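Mendbridge Matte Work Surface — White

Home / Workroom / Tables & Tops / Mendbridge Matte Work Surface

Item 2414
Color: White
Finish: Matte
Ships: Flat, in one box
Updated April 6, 2025

We've carried the Mendbridge top since February and it has quickly become the piece in the shop that people keep running a hand across on their way to look at something else. It's a plain white work surface, and we love it for being plain! No printed grid, no molded lip, no logo in the corner. You get one smooth, quiet field to lay your work out on, whether that's a torn lampshade, a dress pattern or a clock in far too many pieces.

The top comes on its own or with the Rahimi trestles, and most people who buy both end up putting them together in an evening. If you already have a desk or a bench you like, it sits on top of that just fine (four felt pads come in the bag, stick them at the corners before you set it down or it will creep).

What it's good for

Small repairs, mostly. Amirhossein Asadi, who buys for our workroom section, uses his for fixing eyeglasses and watch straps, and he was the one who pushed for white over the gray. Tiny screws show up right away. So do pins, beads, snapped-off bits of plastic and the one crumb of solder you were sure had gone on the floor. It's also a really nice surface for cutting paper, gluing, sorting, wrapping gifts and taking pictures of things you want to sell.

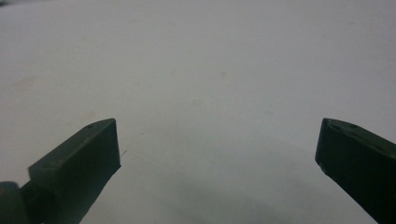
The Mendbridge finish is matte all the way through the light range, from a bright window to a single desk lamp. We've had glossy tops in the shop before and they throw a hard white spot back at you the minute you switch a lamp on. On this one the light spreads out softly, and the white moves a little with it, a touch creamy toward the top left and cooler, almost blue-gray, lower down. Anything dark stands out beautifully — look how crisp the inner edge of that dark green tip is against it, and how easy it is to pick out the tiny hole near its corner. If you sort black screws or navy buttons you'll see the appeal right away. Very pale things are harder, and for white thread or clear beads we'd put down a sheet of colored paper first.

Sizes

The standard top is 90 cm wide and 60 cm deep. It's 2 cm thick, which makes it stiff enough to span the Rahimi trestles without a brace. It weighs more than you'd guess from the picture on the box, so get a second pair of hands for the stairs.

There is a narrow version, 90 by 40, for shelves and alcoves. We don't keep many of those and they tend to go in batches, so send us a note if the page says it's out.

Cleaning

A damp cloth and a drop of dish soap does nearly everything. Pencil comes off with a soft eraser. Ballpoint takes a bit of rubbing, and permanent marker should be dealt with the same day. Please don't use scouring powder or the rough side of a sponge! It won't wreck the top, but it will polish a shiny patch into it, and on a matte white that patch is there for good.

Glue is easier than you'd think. Let white glue dry completely and it lifts off at the edge with a fingernail. Super glue is another story, so keep a scrap of baking paper underneath.

Don't put a hot iron or a pan straight on it. A mug of coffee is fine.

Goes well with

Emier parts trays. Shallow, stackable, sold in packs of 6. They have a soft base and won't mark the top.

Grorkel clamp lamp. Opens wide enough for the 2 cm edge, with room for a bit of felt under the jaw. The long arm reaches to the middle of the standard top, and we like it set low and off to one side for close work.

Rahimi trestles. Sold as a pair, in natural or black. Two heights, seated or standing — check which one you've picked before you pay, as they come in the same size box.

Questions we get

Can I cut on it with a knife? Use a mat. A craft knife will leave a line.

Can I trim it down? Yes, with a fine-toothed blade and tape along the cut. Once it's been cut we can't take it back.

Is it the same white as the Rahimi shelves? Close, but the shelves are a bit warmer. Side by side you'd notice, across a room you wouldn't.

Does it come in black? Not at the moment. We've asked!

Returns

Unused tops can come back in their own box within 30 days. Hang on to the corner protectors, the carrier won't take it without them.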